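How to Clean and Look After a Wooden Dish Rack and Bamboo Board

Last updated September 19, 2021

Wooden dish racks and bamboo boards last for years if they are kept dry between uses. Left standing in a puddle, they go grey, then black at the joints, and by that stage there is not much to be done except sanding. The routine on this page takes a few minutes a day and one longer session every couple of months.

It applies to any untreated or oiled wood in the kitchen, including spoons, salad bowls and knife blocks. Lacquered items should only be wiped, as oil will sit on the surface and go sticky.

What you need

Washing-up liquid
Bicarbonate of soda
White vinegar
Coarse salt
Half a lemon
An old toothbrush
Two clean cotton cloths
Food-safe mineral oil
Fine sandpaper, 240 grit or higher

We use Kelemen board oil, which comes in a 900 ml tin. One tin has lasted us nearly 20 months with two boards and a rack. Any food-safe mineral oil from the chemist does the same job. Do not use olive or sunflower oil. They turn rancid in the wood and the smell is hard to get out.

Every day

1. Tip any standing water out of the tray under the rack and wipe the worktop underneath.

2. Wash the board in warm soapy water, both sides. Washing one side only makes it cup, because the wet face swells and the dry face doesn't.

3. Rinse quickly and dry with a cloth.

4. Stand the board on its long edge to finish drying. Leaning it against a wall is fine as long as air can get to both faces. Flat on the worktop is not.

Never put either of them in the dishwasher. The heat opens the glue lines in bamboo and loosens the pegs in a dowel rack.

Once a week

Take everything off the rack and turn it upside down. Most of the dirt collects where the pegs meet the crossbars, on the underside, where you don't normally look. Scrub these joints with the toothbrush and a paste of one part bicarbonate to one part water. Wipe off with a damp cloth and leave the rack somewhere airy. A windowsill out of direct sun is best.

For the board, sprinkle coarse salt over the surface and rub it in with the cut side of the lemon. Leave for five minutes, scrape off and rinse. This lifts onion and garlic smells fairly well, beetroot stains less so.

Do the soap dish at the same time. A plastic one with a slotted base needs only hot water and the toothbrush pushed through the slots. If the soap has set hard, soak the dish in equal parts vinegar and warm water for half an hour first.

Dealing with black spots

Small black spots on a rack are mildew. Wipe them with undiluted white vinegar, wait ten minutes, then scrub and rinse. Dry the rack for a full day before using it again. If the marks are still there, they have gone into the grain. Sand lightly along the length of the dowel until they fade, wipe away the dust and re-oil.

Our own rack, a Platness, went black along one crossbar in February, when the kitchen window stayed shut for weeks. Sanding took care of most of it. A faint line remains.

Throw the item away if the wood feels soft when you press it with a fingernail.

Oiling

Clear a table and set out everything you mean to wash or oil, so that you aren't opening cupboards with oily hands. The wood must be completely dry before you start — leave it overnight if you are unsure.

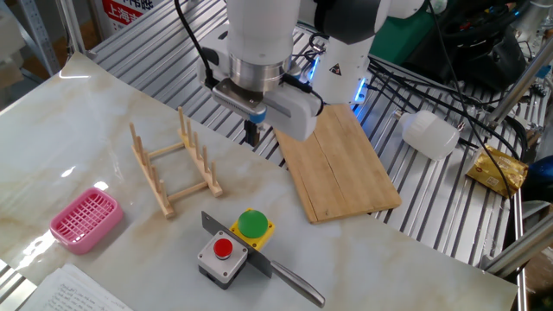
Dowel rack, soap dish, bamboo board and kitchen knife on the table.

1. Pour a little oil onto a folded cloth. A patch the size of a large coin is enough to begin with.

2. Rub it into the board along the grain, covering both faces and all four edges. The end grain drinks more than the rest, so go over it twice.

3. For the rack, wrap the cloth round each peg and twist as you draw it upwards. Do the crossbars last.

4. Leave for at least four hours.

5. Wipe off whatever has not soaked in with the second cloth. The wood should feel smooth, with no tackiness.

A new board wants two or three coats in the first month. After that, oil it when water stops beading on the surface.

Lay used oily cloths flat outside to dry before you put them in the bin.

A note on knives

Wash and dry knives by hand and put them away straight after. Blades left in a wooden rack nick the pegs, and a wet blade can mark the wood. Sharp edges in a rack are also easy to catch a hand on when reaching for a cup. Store them in a block, a drawer insert or a blade guard.

Common questions

Can I use bleach? A weak solution will not ruin the wood, but it dries it out and leaves a pale patch. Try vinegar first.

My board has split along a seam. Can it be glued? Yes, with a waterproof food-safe wood glue and clamps, left for 24 hours. If the split reopens, replace the board.

How do I stop the rack wobbling? Check the pegs one by one. A loose peg can be taken out, cleaned, glued and tapped back in with a rubber mallet.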